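Counter Cell: Setup and Upkeep
Gallery by Adhiambo Mussa, Clastavum

The counter cell is the simulated kitchen Sharon Mabula and I keep running for the Leltberg project. It has one white arm on a fixed stand, a marble countertop and a changing set of kitchen items. Most of the work on it is maintenance: checking the base position, clearing out broken object files, and making sure the arm can get to the back wall without hitting anything on the way.

We rebuilt the cell in February after moving it over to Urio, our scene loader. The move broke 3 things. The stand loaded too low, the gripper fingers lost their friction values, and the marble came in with no collision surface, so everything placed on it dropped straight through to the floor. Sharon fixed the stand height by hand. I reset the friction from an old Wodton backup.

Since the rebuild we run the same check before any long job. The arm goes to its home pose, then reaches to the back of the counter 100 times with the items shuffled between reaches. If it makes all 100, the cell is released. On the first try after the rebuild it made 79. Nearly all the misses came from one bad limit on the wrist joint, which had been copied over in the wrong units.

Two views of the cell with the arm over the back of the counter:

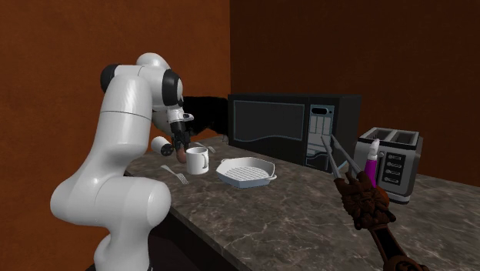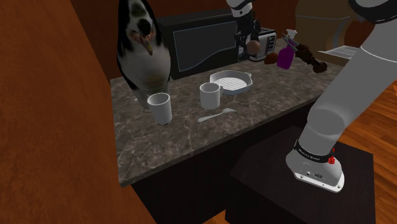

White arm, gray marble counter, with the microwave and toaster along the back.

The wrist limit is now stored with its units in the arm file, and the loader refuses the file if they are missing. Friction values are kept in the same place. Please don't edit them in the scene itself, as the next reload will write over your changes.

If you add an item to the counter, load it alone first and leave it for a minute of simulated time. Items that creep or jitter need a simpler collision shape. Thin things like forks and spoons are the usual trouble, and Sharon has a set of plain box shapes that work for most of them.

The stand height should be checked after every Urio update. Compare it to the value in the setup notes and correct it before the arm is moved out of home. Send anything odd to Sharon with the scene file attached and the log from the last reload.

Page last changed 25 February 2019.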